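woten-wrist README

last edited 5/2/22, notes at the bottom are older

What this is

Wrist-camera clips plus joint readings, for training a small network that guesses hand pose from pictures alone. Made for the Woten project. The method is called Fledier in the code because the folder was called that first and renaming it broke the loader. Sorry. Fledier = the method, woten-wrist = the data. Don't mix them up in citations.

Short version of the result: pose from the wrist view works well when the fingers are in the open, poorly when they go behind the sleeve, and badly when the whole arm swings fast. Blur hurts more than we thought it would.

What's in it

1000 clips. Each clip is a folder with stills, a joints file and a one-line note. Notes are typed by hand, so expect spelling. Some notes are just "ok".

Two rooms, Trondton and Amoah. Trondton is the bigger set. Amoah was recorded later with different lights and is held back for testing. Please keep it that way or the numbers mean nothing.

No sound. No force readings, the sensors were logging to the wrong clock and we dropped the lot.

Layout

clips/trondton/ training and validation
clips/amoah/ test only
splits/ text files, one clip name per line
calib/ camera to wrist, one per recording block
tools/ loader, viewer, the script that makes the splits

Loader reads from the top folder. Run it from anywhere else and it fails with a silly message about missing calib. Known, not fixed.

How the labels are made

Joint angles come straight off the robot, then get pushed through the arm model to give fingertip positions in camera view. No human drew anything. That means labels exist even when a finger is hidden, so there's a visible flag for each finger in each still. The flag is a guess from the arm model and a rough shape for the sleeve. Cloth moves, the rough shape doesn't, so flags near the sleeve edge are somtimes wrong. Treat a finger that is partly tucked behind the cloth as unknown if you can afford to lose it.

Camera sees a lot of its own robot. Fingers, dark grey fabric, pale shell parts low down, then floor. We kept all that in. Early version masked out the body and the network got worse, probably because the body parts tell it which way the arm is bent.

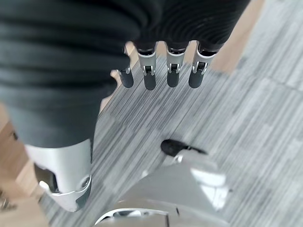

Why not just use the joint readings and skip the pictures?

The readings drift after a knock, and a camera check catches drift without stopping the arm. On the Amoah clips the drift check raised a warning within 2 seconds in most runs where we shifted the zero on purpose.

Training

Small network, nothing clever. 35 passes over the Trondton training split, learning rate dropped once near the end. Batch size in the config file, change it to suit your card. Flipping left to right is OFF and must stay off, a mirrored hand is the wrong hand and the labels go to rubbish.

We did add fake blur. Helped on streaky floor, did very little for fingers. Patterned floors in general are a nuisance, the network likes to hang on to lines in the background. Swapping floor texture during training is in tools/ but half finished.

Checking your setup

Open the viewer, pick any clip, turn on the overlay. Dots should sit on the dark fingertips. If they sit off to one side by the same amount everywhere you've got the calib file from the other block. If they lag behind, it's timing, see below.

Known problems

- Timing offset between camera and joints was fixed in January. Anything downloaded before that, bin it and get it again.
- A few clips in Trondton start before the arm is moving. Harmless, boring.
- Visible flags near sleeve, see above.
- Fast swings have blurred stills. Left in on purpose. Filter with the speed column if you want clean ones.
- splits/old is for the first report only, don't train on it.

Not good for

Grasp success. There are no success labels and you can't work them out from the notes. Also not for people tracking, wrong view entirely.

Use

Free for research and teaching. Say where you got it and which split you used. If you re-cut the splits, say so, and give yours another name.

To do

better sleeve shape
finish floor swap
proper error message in loader
check the calib for the last Amoah block, numbers look alright but the overlay is a hair off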